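Plastby tabletop arm: open day at Dunleavy
Reviewed 6/17/20

I went to the Dunleavy open day because their leaflet promised "a second pair of hands for the small workshop" and I have been promised that before. The arm on show is sold under the Plastby name. Stijn Baert ran the demonstration and was pleasant about being interrupted, which I did a fair amount.

The pitch is that it picks up ordinary household things, the kind with awkward shapes and shiny sides, without anyone writing a program for each one. You show it the job, it copies you. Stijn said the training for the bottle task had taken 578 goes. I asked how many of those were on that table, in that light, and he said all of them. So I'd like to see it in my unit, with the roller door up and the sun coming in sideways. 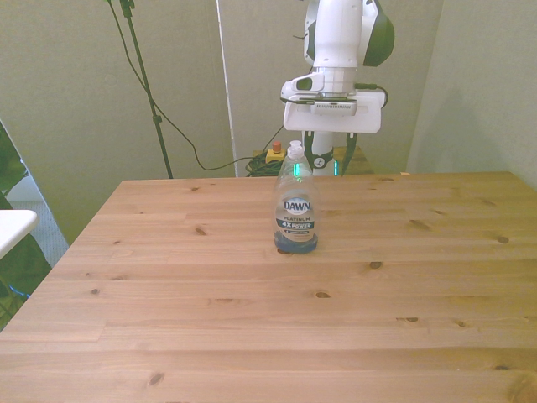

Clear plastic is a fair thing to test with, I'll give them that. Cameras often struggle with anything you can see through, and a nearly empty bottle of Dawn is light and easily knocked over. It's a better choice than the foam cubes Brikusdale had out in January. But one bottle on a bare pine table is still a kind job. My bench has never looked like that. I asked for a second bottle to be put next to it and was told that was "on the list".

Speed is the other thing. The sheet by the door claims a success rate of 80 per cent and gives no time per pick at all. Eleni Kadrić, who had come over from Bunivier, asked for one and got a long answer with no number in it. An arm that misses one go in five needs somebody stood beside it, and then I'm paying for both.

Good points: the green light on the gripper is easy to spot from the visitors' side, the stop button is a proper red one, and the wrist camera is small enough that I wouldn't expect to keep catching it on things. Less good: the cables. There was a tangle of them on the floor by the stop box, and in a working shop I'd want those tied up and covered before anyone walked past with a tray.

No price on the day. Hire starts at 2000 a month, support extra, two months minimum. I've asked for a trial at my own bench, with my own mess on it, and will add to this if they say yes.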